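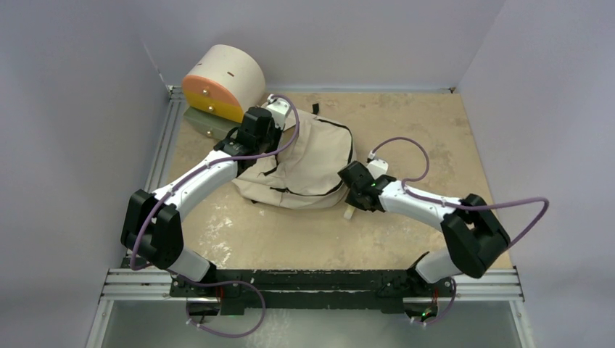
The woman who reads the small print so you can sulk about it

November
By Kelly Frota

Features > People > Work

Pirjo Laitinen has read the terms and conditions of her gym, her bank, her dentist and a car park in Hatlow that no longer exists. She brings the last of these up within a minute of my sitting down.

"It was a lovely document," she says. "Very angry. Somebody had clearly been hurt by a caravan."

Laitinen edits contracts for a living, turning them into something a tired person can follow. She has done it for insurers, for two water companies and for Barbosa, a furniture hire firm whose old agreement ran to 86 pages and used the word "heretofore" on most of them. Hers runs to five.

I ask what was in the other pages. "Fear," she says, and pours the tea.

She trained as a translator and drifted into this when a client sent her a tenancy agreement in English and asked for it in English. The landlord's solicitor rang to complain that tenants might now understand it. She has kept the letter that followed, though she won't let me quote it, as it is marked private and confidential and she does take that sort of thing seriously.

Her method is slow. She reads the whole thing aloud, alone, in the box room, and underlines wherever she runs out of breath. Then she asks the client what each underlined part is for. "Often they go very quiet. Then they say it was there when they arrived." One clause at Dasard, a boiler cover outfit, barred customers from keeping livestock in the airing cupboard. It stayed in. The legal team had grown fond of it.

We use cookies to improve your experience. Accept all | Manage choices

Lawyers, I suggest, must dread her. She thinks about this longer than I'd like.

"Some do. Nadège Delorme was sent to stop me at my second job and we've shared an office for years." Delorme, passing through with a biscuit, says she is still trying to stop her but the paperwork keeps getting shorter.

Laitinen charges by the day and has no interest in being paid by the word — "I'd starve, I take them out." She gives a yearly talk to trainee solicitors, at which she hands round a parcel firm's 2,000-word apology and asks them to find the word "sorry". Last time it took 3 of them most of the lunch break. It was in a footnote, about something else.

Does she ever just tick the box, like the rest of us? There is a pause, and a look towards the door to see where Delorme has got to.

"Phone updates," she says. "At night. You mustn't print that."

I point out that she signed our contributor form this morning, and that clause four lets me print whatever I like. She says she knows. She's sent us some notes on clause four.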